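Cestas Plirnura para el pan, dos meses de uso

Compradas en marzo, en la tienda online de Kirklow. Dos, una naranja tostado y otra marrón muy oscuro. Las uso a diario así que ya puedo opinar, voy rápido que tengo masa en la nevera.
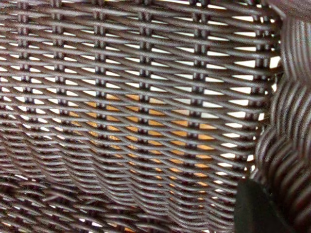
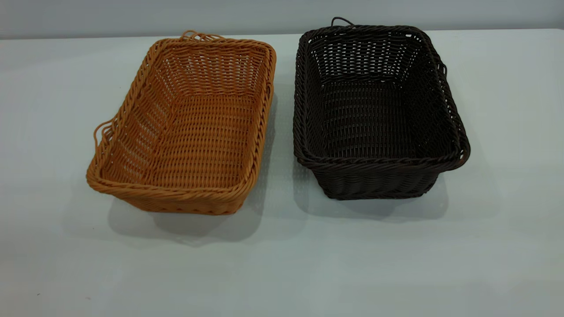
¿Sirven para fermentar la masa directamente dentro, como un banneton?

Para eso mejor un banneton de verdad. Con un paño bien enharinado aguantan un pan pequeño, pero el fondo es plano y la masa se abre hacia los lados. Lo probé con una hogaza de 80 % de hidratación y salió una torta. Rica, pero torta. Para servir y guardar, perfectas.

Lo bueno. Se limpian en nada – un cepillo seco para las migas y una pasada de agua cuando toca. Mi cesta anterior era de mimbre natural, de un puesto del mercado, y acabó con moho en una esquina porque la guardé húmeda. Culpa mía, vale. Con estas todavía no he tenido ese problema y las trato igual de mal.

El pan de corteza gruesa se conserva bien de un día para otro, con un trapo de algodón por encima. Al segundo día ya está para tostadas, como en cualquier sitio abierto. Los bollos tiernos no los dejéis ahí, se secan en una tarde. Para esos sigo con la lata de Fondside de toda la vida, fea pero cierra.

Lo malo. El precio, 30 euros cada una me parece caro para lo que es. Luego el envio, 8 euros más, que no te enseñan hasta el último paso. Eso me fastidió bastante. Y el olor a plástico los primeros dias: las dejé en el balcón un fin de semana y se fue.

Otra cosa, la semilla de sésamo. Se mete por todas partes. La de amapola peor. Si hacéis pan con semillas poned servilleta debajo o estaréis con un palillo un buen rato.

Tzu-hsuan Lo, con quien comparto horno los sábados, tiene las de Yip, más baratas. Dice que se le han vencido los lados de tanto apilarlas. Yo no apilo, no sé qué pasaría con las mías. Las suyas son más hondas y para baguettes cortadas me gustan más, la verdad.

Tamaño: para una familia de cuatro, con una basta para comer. La segunda la cogí por llegar a los 60 euros, que en teoría daban regalo (una bolsa de tela, llegó descosida). Ahora la uso para la fruta, y los plátanos van bien ahí. Los melocotones maduros no, se marcan.

¿Las compraría otra vez? Una sí. Si las véis rebajadas, dos. Nota: 4 sobre 5, le quito uno por lo del envío.

Actualizo si se rompe algo.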